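Tiltness hangar notes, January

Quick one this time, the annual on the Drevier tug plane has eaten the week. Main news is the left brake. Master cylinder was weeping at the pushrod end, pedal went soft on the taxi back from the pumps, and when Bjartur Laxdal pulled it there was a groove in the bore you could catch a fingernail on. New cylinder from Mateos, fitted and bled. Bled twice in fact, first go left air in the line up by the parking valve. If you fly her, do 2 full stops on the apron before you go anywhere near the runway, and write it in the book.

Also found: one chafed ignition lead, rear baffle, top left. Clamp had slid down and nobody moved it back. Replaced lead and clamp. Please look at yours, takes 5 minutes with a flashlight.

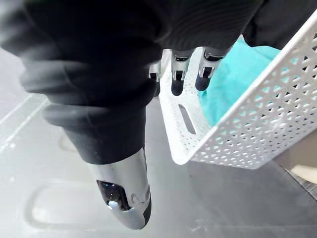

Exhaust gaskets next. We had a blow-by mark on number three, grey streak down the flange, nuts were well under torque. Both studs OK. Reminder that these get rechecked after the first few hours on new gaskets and that goes in the log too, not on a sticky note. While you are in there check the scat hose to the carb heat box. Soft hose sags into big folds, like the black sleeve in the picture, and folds are where it wears thru. Ours had a hole on the underside, the side you can't see without a mirror. Any bunching at all, cut a shorter length and refit it. Hose is on the shelf, ask for the key.

Oil change is now due at 256 on the tach, so dont go by the old card. Filter was cut open, clean, a bit of carbon. Sample has gone to Hellell and I'll post the numbers when they come back.

Still wanted: 200 feet of the small safety wire, a decent inspection mirror (the last one walked), and whoever has the brake bleeder pot to bring it back. Somebody also left the cowl plugs out in the rain.

Hangar open from 8 am while the cowls are off. Bring gloves, heater is out again.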